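Drundside sewing room to open two evenings a week from April

Anyone who has walked past the old wool shop on Drundside's main street after dark this winter will have noticed the lights on and, if the door was open, the sound of several sewing machines going at once and a good deal of laughing. The people inside have been meeting there once a week since the autumn, and from April they will be opening on 2 evenings instead, with a proper beginners' session for those who have never threaded a needle in their lives (and there are plenty of us).

The sewing room began when Maarja Pärn moved into the flat upstairs and found herself with more fabric than cupboards. She had worked for years altering stage costumes and curtains, and she put a card in the bakery window asking if anyone would like to come and use up some of the cloth. She was hoping for a handful of neighbours. The list of people who have been along at least once now stands at 59, the oldest of them aged 71 and still cross about a zip she put in upside down before the holidays.
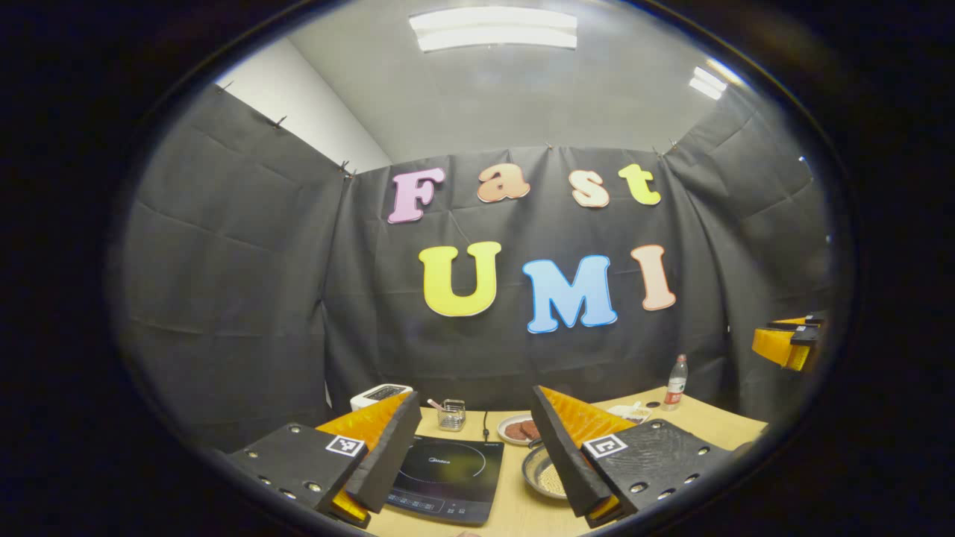 Much of the work so far has been mending, which is what most people arrive wanting to learn. Trousers are taken up, elbows are patched, and a great many duvet covers have been given new buttons. Lately, though, the group has grown bolder, and over the past few weeks it has been making bunting and table covers for the spring fair at Yeom, the village just over the bridge, where the hall committee's old set had finally given up after years of being put away damp.

"I came in with one pair of school trousers and I thought I'd be gone in half an hour," said Yakubu Lawal, who drives the early bus to Rorkadura and has hardly missed an evening. "That was in October. I've made my daughter a coat since then. The sleeves are a bit different from each other but she wears it every day, so I'm not going to argue."

The beginners' session will start at 6 pm and the open session will follow at 7.30, with room for up to 50 people across the two evenings. Machines are there to be shared, although anyone who has their own and would like it looked over is welcome to carry it in, and Maarja will happily oil it while the kettle boils. There is no charge for coming along, just a tin by the door for thread and needles.

Offers of cotton sheets, buttons and working scissors would be very gratefully received and can be left at the bakery during opening hours. Please, no more knitting wool for the moment, as the back cupboard will no longer shut.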